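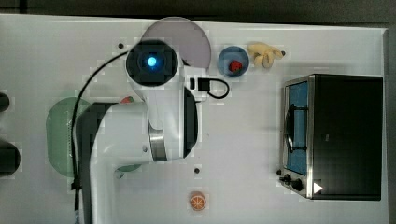 Jun 14, 2023 — Sourdough crackers, salt and drying

Batch from the Skumdale rye, second bag. Last time I wrote that the dough was too soft, and now I think the fault was mine, I did not let the flour take up the water before I judged it. Today I waited the full time and changed nothing else.

Flour 500 g, starter discard 300 g, salt 10 g. Oil by eye, which I should stop doing. The dough came together slowly and smelled a little sour, like the February batches, but the colour was more grey. Rested it under a cloth while I cleaned the roller.

Rolled to 2 mm on the Draltmont roller. The left side still gives a thicker sheet than the right. I turned the sheet and passed it again, and this helped at the ends but left a ridge in the middle. Somebody should look at the screw on that side before we do the Hircombe order, I have tightened it twice and it comes back.

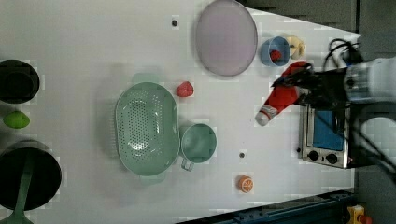

The ridge baked paler than the rest and stayed chewy, so I broke it off and kept it apart in the tin marked B. The thin parts are good. They snap clean and the rye flavour comes late, after the salt. I would like a bit less salt on top if we keep the same amount inside.

Drying: I left the first tray in the oven with the door open after switching off. Second tray went straight to the rack. By the afternoon the first was crisp to the centre and the second bent before it broke. I prefer the first way, but it holds the oven for almost an hour and Pacheco needs it for the fruit loaf.

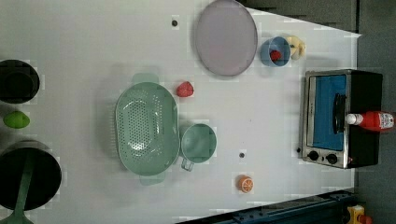
Washington Andrade tasted both trays and thinks the salt is fine as it is, the trouble is that I use the coarse one and it falls off in the tin, so the last crackers get everything. He would grind it first and brush the sheet with water before it goes in.

Will try the ground salt on half a sheet. Also to do: weigh the oil, label tin B properly, ask about the screw. Starter fed and back in the fridge, lower shelf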